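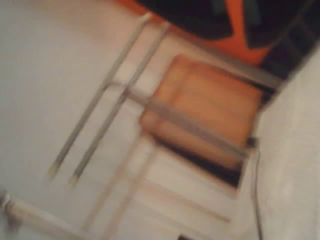 *Gray rods over a pale surface.*

Darcy Beaudoin had 3 minutes before the Predetti people came back from lunch, and she used them to read the contract again.

The show was called Standivstead. It was a quiz played by neighbors who did not like each other. Eneck had made two seasons of it in Denmark, and Jytte Mogensen, who had thought it up, had flown in to sell the rights. She sat across the table peeling an orange.

"They want to change the ending," Darcy said.

"Everyone wants to change the ending."

"They want the neighbors to make up."

Jytte put a piece of peel on the contract. "Then it is a different show."

Normand Gauthier came in first, with Chantal Chisholm from legal behind him. He had a number written on the back of his hand in blue pen. Darcy could read it from her chair. It was lower than the one he had given them in February.

"We tested it," Normand said. "We showed 207 people both versions. They liked the hug."

"Did they watch to the end?" Jytte asked.

"Of the hug version?"

"Of either."

Normand looked at Chantal. Chantal opened her folder and went through it slowly, one page at a time.

"Most of them left before the last round," she said. "Of both."

A cart went by in the hall – cups, by the sound of it. Darcy moved the peel off the contract and found clause nine, the one on approvals. Her boss had told her to give it up if she had to. He had also told her to be home by the weekend with a signature.

"Keep the hug for the first season," she said. "If the numbers drop, Jytte writes the second one her way, and you pay for her flight."

"Business class," said Jytte.

Normand rubbed at the back of his hand with his thumb. The ink smeared but stayed where it was.

"Premium economy," he said.

Jytte ate the last of the orange. Then she asked Chantal for a pen, crossed out a line in clause nine, and began to write above it in very small letters.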